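Robot Handling of Soft Goods - Course Handout 6
Comparing grippers on the two-arm cell
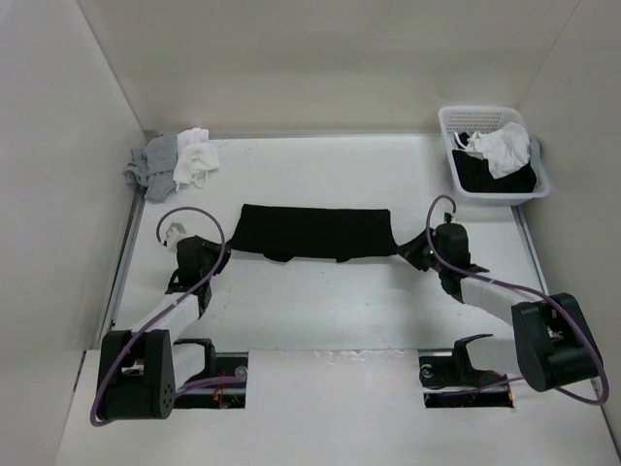
By now you have read the chapter on grasp planning, in which every object is a rigid block with a known center of mass and a cooperative attitude. Please keep the chapter. It will be useful again when we get to blocks. For the next two sessions we work with laundry, and most of what the chapter promises you will have to be renegotiated.

The question for this unit is a narrow one: given the same two arms, the same controller and the same pile of clothes, how much does the choice of gripper fingers matter? The vendors say a great deal. Last October's class said hardly at all, then changed its mind during the second session, when the socks came out.

6.1 What we are comparing

Three sets of fingers, all of which bolt to the same gripper body.

Set A is the stock jaw, hard and flat, as shipped. It holds well once it has hold of something. Getting hold of something is the part you will be writing about.

Set B is the Wetisum pad, a soft insert that goes over the stock jaw. It is kinder to knits and it wears out. Check the pads before you start and write down their condition, including when the condition is "bad."

Set C is the narrow tip we cut in the Davcombe shop. It slides under a single layer of cloth very nicely. It also slides under the seam, the hem and, on one occasion, the table mat.

All trials use the Carrier controller at its default gains. You may have opinions about the default gains. Put them in section 5 of your report, where I will read them with interest and leave the gains alone.

6.2 The stretch test

Each arm takes one end of the garment. The arms move apart until the cloth is taut, hold, and then lower it to the work surface. It sounds like nothing, and a person can do it while on the phone. For two arms it is a fair test of several things at once:

Grip under side load. Most gripper data sheets quote holding force straight along the fingers. Cloth under tension pulls sideways, and the sheet goes quiet on the subject.

How the gripper gathers fabric. A small jaw closing on a wide piece of cloth bunches it at the pinch. The top edge may come out straight while the bottom edge hangs in little waves. Do not score a garment as flat on the strength of its top edge. Everyone does this the first time.

Arm agreement. If one arm is a little late or a little low, the cloth shows it before the log does.

Dark garments get their own trials. Against a white floor a black shirt is easy to find and hard to read, because the folds all but vanish into the fabric. Pale garments have the opposite trouble: the folds are there, and it's the shirt that goes missing. Run both and report them separately. An average of the two describes a gray shirt that you did not test.

6.3 Procedure

1. Home both arms. Watch the cables while you do it. Each gripper cable needs enough slack to make its loop above the gripper and not enough to catch an elbow on the way past. If you are unsure, move the arm by hand with the power off and look.

2. Fit the fingers. Same set on both sides. Mixed sets are an interesting experiment and a different one.

3. Put one garment in the middle of the floor. Keep the rest well back, in the basket or in a heap against the wall. The arms do not know which shirt is the experiment.

4. Run the pick from the standard start pose. If an arm misses, let it miss and log it. Do not nudge the cloth toward the gripper. We can tell, and the success rate tells us too, by being wonderful.

5. Stretch, hold, lower, release. Log the outcome of each step on its own line.

6. Shake the garment out before the next trial. Cloth remembers the last fold you gave it, and by the fifth run you may be testing the crease.

Do 16 trials per finger set per garment. I know. Last year's groups asked to do fewer, and one did, and its report ranked Set C first with great confidence on the basis of a good morning.

6.4 Reading the log

Open the file for trial 2981 in the shared folder before you come in. It is from an earlier group and looks like a clean success in every field: jaws closed, target width reached, no fault from either arm. The left gripper was holding nothing. The jaw had closed on itself, got to the width it was asked for, and reported the news cheerfully.

So "closed" in the log means the motor stopped where you asked it to. Whether there is cloth in there is a separate matter. Motor current will tell you on thick fabric and will shrug at thin. Use the camera view to confirm, and put down "unclear" when it's unclear. There is a column for it, and an empty "unclear" column makes me suspicious.

Also note the pinch position. A grip at the very corner of a sleeve and a grip a hand's width in from the edge both count as successful, but the first tends to let go during the stretch. Groups that logged pinch position had something to say in their discussion section. Groups that didn't had the weather.

6.5 What to hand in

One table per garment, finger sets down the side, steps across the top. One paragraph for each set on how it failed, since they all do and the manner of it is the useful part. Then your recommendation for the Neltesside project, which wants one set of fingers for everything and has been told this may not exist.

Scoring is out of 80. Misses do not cost you points. Missing rows do.

Spare pads are in the drawer under the bench in room 106. Sign for them, and put the hex keys back in the order you found them, or in any order.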